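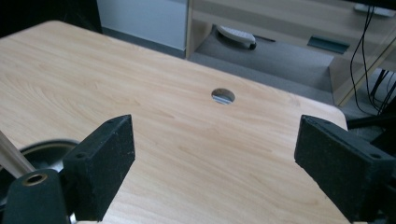 Page 2 of 90

Marks on a pale laminate desk, and what to do about the cable hole?

Posted by Tamiru, August 2023

I inherited a desk with the apartment. Light wood-look laminate, wavy grain, rounded corner, and a round cable hole that has lost its cap, if it ever had one. I can look down through it and see the carpet. So far it has swallowed a pen and a guitar pick.

The hole I can live with. What bothers me is a pair of small dark squiggles in the open part of the top, well away from the hole. Could be pencil, could be a scuff, could be the previous tenant's signature. Dish soap did nothing. My brother-in-law says to sand it. He says that about most things.

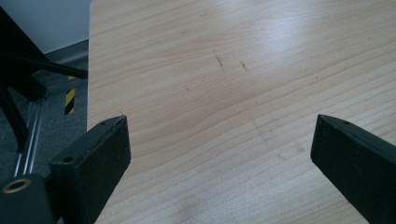
The two marks, plus glare.

Is there something I can try that won't leave a shiny patch? And do they sell caps for these holes separately?

Dratska
Member, 898 posts

Please don't sand it. The wood grain on laminate is a printed layer, and a very thin one, so you would be through it before you finished feeling handy.

Start with a plain white eraser, the school kind. If it's pencil it will come up in a minute. If not, put rubbing alcohol on a soft cloth, test it near the back edge first, then dab at the mark and wipe with a damp cloth. Melamine sponges work too, but they are a fine abrasive, so go lightly or you'll get exactly the shiny patch you're worried about. There also seems to be a faint gray smudge lower down in your second picture. Same treatment.

If it's a real scratch with dirt in it, you can clean out the dirt and keep the scratch.

For the hole, measure straight across the inside with a ruler and buy a cap by that number. Hardware stores have them, usually next to something you didn't need until you saw it.

Brotholm
Member, 335 posts

Put a mouse pad over it. I did this in June and have not thought about my desk since.

Prolell
New member

what color is the cap supposed to be? asking because mine is brown and the desk is white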